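Lemonade, eventually

25 February 2021

I have been to open days for a cheese factory, a sewage works and a school I had no intention of sending anyone to, so when Fitari said they were letting people in to watch their robots make a drink, I put my name down. It was 7 minutes' walk from the bus stop according to the email. It was not, but I did get to see a lot of the Juvavholm trading estate.

Our guide was Janaína Vieira, who runs the drinks project, which is called Honorato. I asked who Honorato was. She said he was the first name on the whiteboard and then everyone got used to him. There were six of us, including a man who had come to the wrong open day and decided to stay, and we were put behind a strip of yellow tape and asked not to lean on anything.

The plan is easy to explain. Two arms, one long table, everything you'd need for a cold drink with lemon in it. My own kitchen has the same equipment but fewer cables.
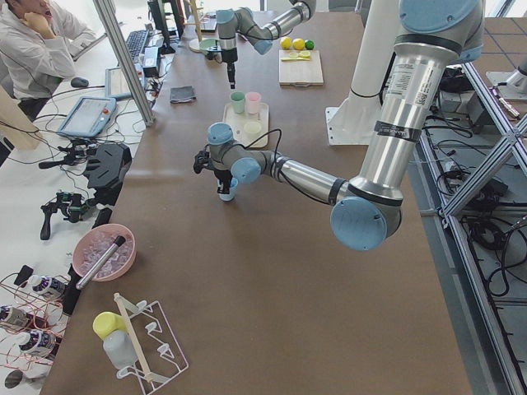 Janaína told us the hard part isn't strength or speed, it's cups. A person picks up a cup while thinking about something else. A robot has to be told where the cup is, how wide it is, how hard to squeeze it and when to stop, and then somebody has to deal with what happens if the cup turns out to be a centimetre to the left. They have a notebook of cup attempts. The one we saw begun that afternoon was number 483, and I found that number more moving than I expected.

I'd imagined a lot of whirring. In fact it's very quiet, and it's slow in the way that my grandfather was slow getting out of a car: each stage is done properly and you don't offer to help. Someone asked if it could go faster. It can, Janaína said, and for the first month it did, and they got through 30 cups. She didn't say what had become of them and we were too polite to ask.

The people at the desks barely looked up all afternoon, which I took as a good sign. I worked in an office for years and the only time everyone stood up was when something was on fire.

What I liked best was the view from the arm itself. There's a small camera down by the gripper, and you get to see what the machine has to go on. I had assumed it would be like a film, with green writing down the side and a target round everything. It's mostly table.

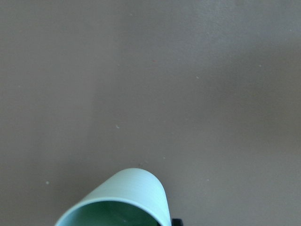
The gripper's view of a mint-green cup, with a great deal of table above it.

I'm not sure I could make a drink from that either.

Afterwards there was a talk about a second project, Fliltness, to do with folding things, and I'm afraid I lost the thread when the slides went into joint angles. The man from the wrong open day asked two very good questions. We were then given lemonade in the corridor, poured by a human being out of a jug, and I had two cups of it.

They're hoping to do another one in September, with room for 200 people over the weekend. Wear flat shoes and ignore the bit about the bus stop.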